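Technology > Automation
Last updated: December 26, 2024

Ollerier teaches its two-armed robot to clear up wire

Repair firm Ollerier has started training a two-armed robot to sort offcuts of electrical wire, a job its bench staff now do by hand at the end of each shift. Operators steer the arms by remote control, and the recorded moves are used to train the software, called Skarnora.

Olga Miranda, who runs the project, said wire was picked because it never lies the same way twice. Yellow, green and blue strands cross over each other, and the gripper has to come down on one without dragging the rest along. Tools are left among the strands as well – a screwdriver, for instance – so the operator must learn to work past them.
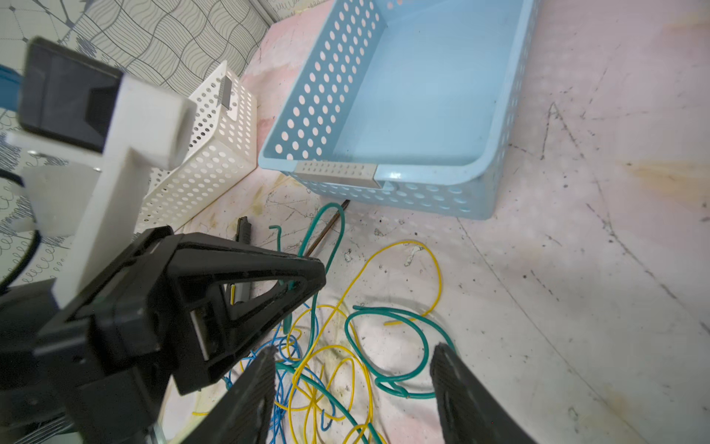 700 runs planned

The firm wants 700 recorded runs by April. Each operator works for 30 minutes and then takes a 10-minute break. Three people have been trained on the controls so far.

"You slow down a lot when the loops are tight," said Genivaldo Moura, one of the three. "If I rush, the robot learns to rush."

Runs in which a strand is dropped are kept and marked, so that the software also has examples of recovery.

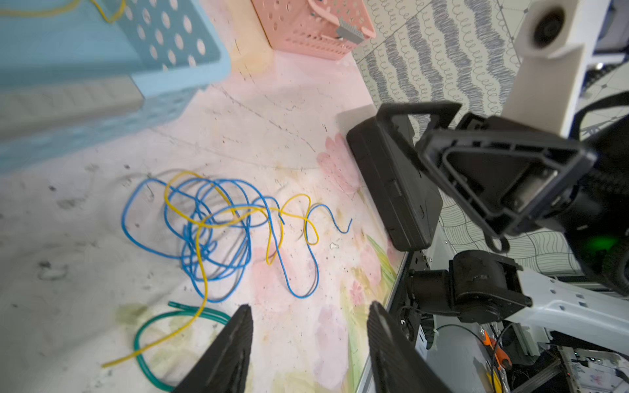

Miranda said the plastic baskets will stay part of the setup, but their positions will change between runs. Ese Okafor, who checks the recordings, throws out any with long pauses.

Ollerier has not said when the robot will work without an operator. A first test is planned at its Jerkik workshop after the April deadline.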